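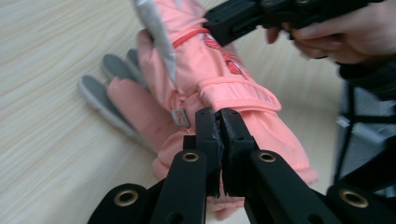 Home Notebook Repairs Loans Contact
2 min read

Glove bench, March

Right, gloves. I said I'd get through the winter loan box before lunch and of course I started with the pink one, because it's the one everybody asks for and I wanted to know what shape it was in before Rhea starts handing things out again.

Shell first. Salmon pink, shiny, still nicely puffed, and the padding hasn't gone lumpy in the palm the way it did on the old Totside pair (I'm still cross about those). I pushed my hand right in and wiggled everything. Lining stays put when you pull out again, hooray! No fingers turning inside out, no swearing.

The gray rubbery patches on the fingertips are what I was worried about. Went around each one with a thumbnail and found one edge lifting a tiny bit, on the index finger. Dab of the flexible glue from the Skutitz tube, clothespin, left it alone for 20 minutes while I made coffee. Seems fine. Braulio, if you're reading this, please don't pick at it!

Wrist strap: goes through a little gray metal buckle, and I do like a metal buckle, the plastic ones crack if you so much as look at them in the cold. The narrow band had a twist in it so I took it all the way out and threaded it back flat. Stitching along the edges of the wide strap is good. I tugged pretty hard.

Cuff is long and has that gathered end, great for going over a jacket sleeve, terrible for drying. It bunches up and the folds hold water forever. Lino's trick is a rolled-up magazine down the cuff so it stands open, and I'm stealing it. Note for the wash sheet: cool water, no softener, squeeze and don't wring, then hang by the cuff.

Red cord on the back of the hand I left as is. Benedetta wanted to snip the cords off everything last year and I talked her out of it, they're handy for hanging.

Tag number is 236, inked on the inside label in my worst handwriting. Entered it in the loan book as "good, one patch reglued."

Oh, and I weighed out the proofing wax while I was at it: 300 grams left in the Carrilho tub. Plenty for the gloves, not for the boots as well. Remo has the order form for Westodano so I've put a sticky note on his mug, where he can't miss it.

Still to do this afternoon:
- check the glued patch again before it goes back in the box
- the mittens with the bad zipper (ugh)
- find out who put a wet hat in with the dry stuff
- new clothespins, the springs on these are shot

Stopping for a sandwich. Mittens after.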